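Ukinlow Releases Brovix 4, a Planning and Perception Package for Two-Arm Workcells

New version plans both arms as one system and adds tools for clear glass and plastic

Ukinlow today released Brovix 4, the latest version of its control software for pairs of small robot arms. The package covers motion planning, object detection and task setup, and runs on a single workstation next to the cell.

Earlier versions of Brovix planned each arm separately and then checked the two paths for collisions. When a check failed, one arm waited. Brovix 4 plans both arms together from the start, so the grippers can work within a short distance of each other on the same object. 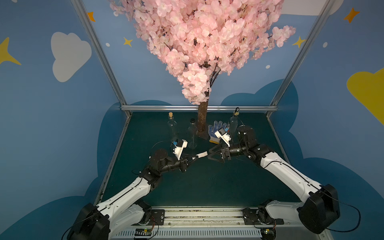

Two arms working gripper to gripper in a Brovix development cell.

"Most of our users don't want two robots taking turns," said Ademir Lacerda, head of software at Ukinlow. "They want one arm to hold a thing while the other does something to it. The old planner could do that, but you had to write a lot of the timing by hand. We wanted to get rid of that part."

The new planner treats the grip itself as something that can change during a task. If the held object shifts, the software updates its position and adjusts the second arm's approach before contact. Replanning runs on a 200-millisecond cycle by default, and users can change that setting for each task. 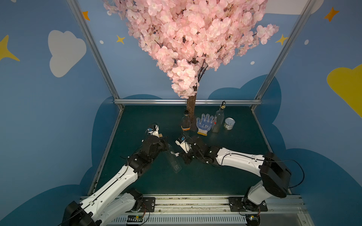 Transparent objects received the most work in this release. Depth readings on clear bottles are often missing or wrong, and a planner that trusts them will send a gripper to the wrong place. Brovix 4 compares the fixed overhead view with the views from both wrist cameras and builds an outline of the object from all three. Where the views disagree, the software marks the area as uncertain and slows the arm.

The perception module was tuned on 129 household and workshop items, including bottles, cans and work gloves. Users can add their own items with the labeling tool, called Macedo, which was sold separately until now and is included in this release.
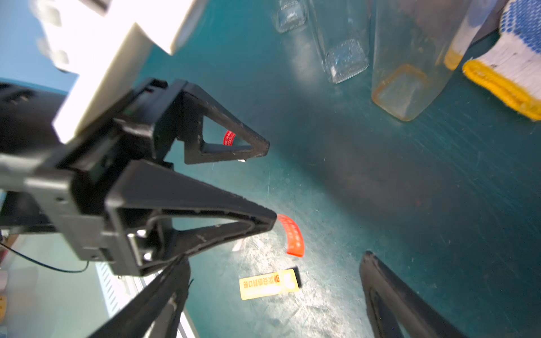 Wrist-level view of clear glass bottles and a dotted work glove on the work surface.

Macedo also has a new replay screen. It lines up all camera views with joint positions and gripper commands on one timeline, and an operator can stop at any point and see what the planner knew at that moment – including the paths it rejected.

"The replay screen started as something we built for ourselves," Lacerda said. "We were spending whole afternoons scrolling through log files to find one bad grasp."
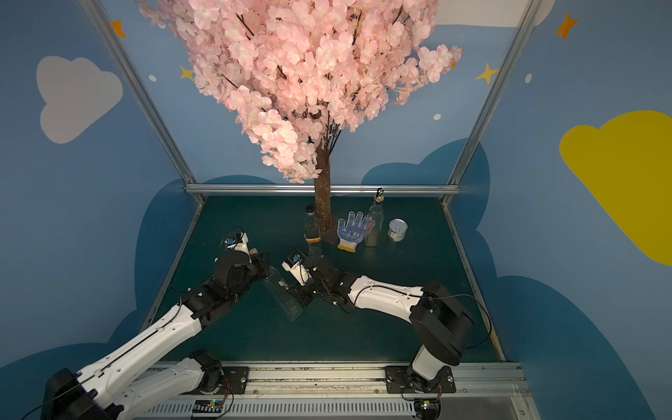
Before release, the development team ran 2,000 two-arm tasks with the new planner. The task list, settings files and full logs are part of the download, along with the runs that ended in a fault.

Task files written for Brovix 3 will open in the new version. Files that use manual wait commands will still run, but the editor flags them and offers a joint plan in their place. Custom gripper models need to be exported again.

Availability

Brovix 4 is available now to customers with a current license. The first outside site to move over is Grundura, a parts-handling shop that used the preview version beginning in March. A trial version with all features and a limit of one cell can be requested through the Ukinlow sales office.

About Ukinlow

Ukinlow develops control and perception software for small robot workcells. Its products are used in laboratories, repair shops and light assembly.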